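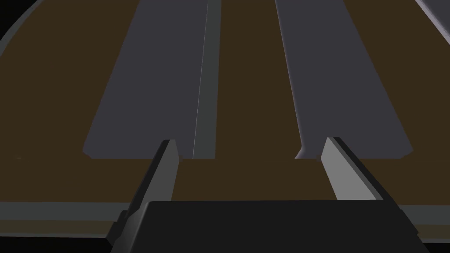
Chapter 2
Where the Rain Goes: Water in the Soil

Before you read any further, I'd like you to go outside with a glass of water and tip it onto the ground. Lawn will do, or a garden bed, or the bare patch near the bin where nothing has ever grown. Pour slowly and watch. Then find a second spot that looks different from the first and do the same again. I have asked this of every class I've taught, in fair weather and foul, and I still do it myself at the start of each term, partly out of habit and partly out of plain enjoyment (my neighbours have stopped asking).

What you'll probably notice is that the two spots don't behave alike. In one the water may vanish almost as fast as you can pour it. In the other it might sit in a puddle, or bead up and roll away downhill in a dusty little rivulet. Same glass, same tap, same afternoon, and yet two quite different fates for the water. This chapter is a long answer to the question of why.

In Chapter 1 we looked at what soil is made of: the mineral grains, the organic matter, the living things, and the spaces in between. Those spaces tend to get treated as leftovers, the bit of the pie chart you colour in last. From here on they are the main business. Nearly everything that water does in soil, it does in the gaps.

What you will learn

By the end of the chapter you should be able to:
describe the ways rainwater can leave the surface of a paddock or garden
explain the difference between infiltration and percolation, and use the two words properly
define saturation, field capacity and wilting point
estimate how much water a given depth of soil can hold for plants
carry out a simple ring infiltration test and record the results

Words to watch for

Infiltration, percolation, runoff, pore, macropore, capillary action, saturation, field capacity, wilting point, plant-available water, water repellence. Each is explained where it first matters, and all of them are gathered in the glossary, which starts on page 111.

A tale of two paddocks

Let me introduce you to Hustwood, a farming district we'll be visiting throughout the book. It has a creek, a hall, a silo, a road that floods, and a great variety of soils for such a small place, laid down by the creek and rearranged by the hills. Willik Creek runs along the eastern side. The flats beside it are deep dark clay, sticky enough in May to pull the boot off your foot. Go up the rise toward the west and within a short walk you are on pale sand.

The Dhillon property takes in both. One paddock, Bottom Flat, is on the clay. The other, Silo Paddock, is on the sand. They share a boundary fence and the same clouds, and for a good many years they were sown on the same day and given the same treatment, which seemed only fair.

One autumn a proper soaking came through, 100 millimetres in the gauge by the time it cleared. The morning after, Bottom Flat had sheets of water lying in the low spots and ducks on it. Silo Paddock looked as though it had been lightly watered with a can. Anyone driving past would have said that the flat had done very well out of the rain and the rise had missed out.

Three weeks later, with no more rain, the picture was muddier (sorry). The crop on the sand had come up quickly and evenly, and was now beginning to curl its leaves in the afternoons. The crop on the clay had come up late and patchy, with bald places where the ducks had been, but the plants that had made it were a good deep green and showed no sign of thirst. Each paddock had a strength and a weakness, and to make sense of them we need to follow the water down.
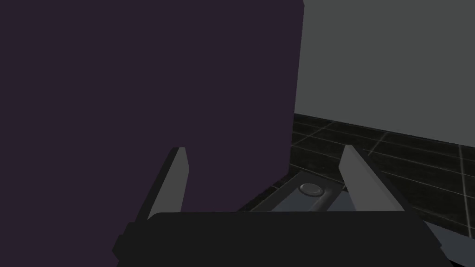
Reading time for this section: 6 minutes

Getting in: infiltration

When rain reaches bare ground, it has a few choices. It can enter the soil, it can sit on top, it can run off sideways, or it can evaporate. The entering is called infiltration, and the speed at which it happens is the infiltration rate, usually given in millimetres per hour. If rain falls more slowly than that rate, all of it goes in. If rain falls faster, the extra has to go somewhere, and on sloping ground it becomes runoff.

Sand has large grains and therefore large pores between them. Water moves through large pores easily, in much the same way that a crowd moves more easily through a wide gate than a narrow one. Clay particles are tiny, far too small to see without a very good microscope, and the pores between them are correspondingly small. A clay can contain more pore space altogether than a sand does, and this surprises people every year, but the individual passages are so narrow that water is slow to travel along them.

That would be the whole story if soil were only a heap of grains. Happily it isn't. Particles of clay and silt stick together into crumbs, held by fungal threads and by the various glues that roots and microbes make, and between the crumbs there are much bigger gaps. Add the tunnels left by earthworms, the channels of dead roots, and the cracks that open in summer, and you have what are called macropores. A well-structured clay with plenty of macropores can swallow rain at a very respectable pace. The same clay, trampled or driven over while wet, can seal up like a dinner plate.

And sand has a trick of its own. Some sandy soils become water repellent when they dry out, on account of waxy substances left behind by decaying plants. Water poured on such a soil will sit there in fat silvery drops, looking rather pleased with itself. If this happened with your glass of water, please keep a note of the spot, as we'll come back to it in Section 2.5.

Getting down: percolation

Once water is inside the soil, its movement downward is called percolation. Students often use infiltration and percolation as though they were the same thing, and in conversation it does no great harm, but in your written work I would like you to keep them apart. Infiltration is going through the front door. Percolation is going on down the hall – and, if the hall is long enough, out the back to the groundwater.

Gravity does the pulling. It works best on water in the larger pores, which drain first. In the smaller pores, water is held by its attraction to the surfaces around it and to itself, the same pair of forces that draws tea up into the corner of a biscuit. This is capillary action, and it can hold water firmly against gravity or even move it upward.

Staying put: three important points

Picture a block of soil just after heavy rain, with every pore full and no air left at all. This is saturation. Most crop roots need oxygen and will suffer if it lasts more than a few days, as the plants in the low parts of Bottom Flat did.

Now let the block drain for a day or so (longer for clay). The big pores empty and take in air, while the small ones stay full. The soil has reached field capacity, and for the majority of plants this is as comfortable as life gets.

Leave plants growing in it with no further rain, and they draw on the water in the small pores, taking the easy water first and working harder and harder for the remainder. Eventually what's left is held so tightly that roots can't pull it away. The leaves droop and don't recover overnight. We call this the wilting point. There is still water in the soil at that stage, sometimes a fair bit of it in a clay, but it may as well be in another country as far as the plant is concerned.

The water between field capacity and wilting point is the plant-available water. Sands don't hold much of it. Loams do well. Clays hold a great deal in total but keep a large share for themselves.

Try it yourself: the ring test

You will need a length of wide pipe or a large tin with both ends removed, a block of wood and a mallet, a ruler, a watch, and a bucket of water. Take care with the cut edges of a tin, and wear gloves.

Choose a level patch and trim the grass short without pulling it out. Push or tap the ring a few centimetres into the ground. Stand the ruler upright inside, pour in water to a depth you can read easily, and write down the level every minute until it has all gone in. Then fill the ring and do it again. The second run is nearly always slower than the first, and I'd like you to have a guess at the reason before you turn to Section 2.1.

Record the time, the place, the plants growing there and when it last rained. Keep your sheets, even the smudged ones. You'll need them for the graph at the end of the chapter, and again in Chapter 6 when we get to irrigation and the Dhillon paddocks have a dry spring.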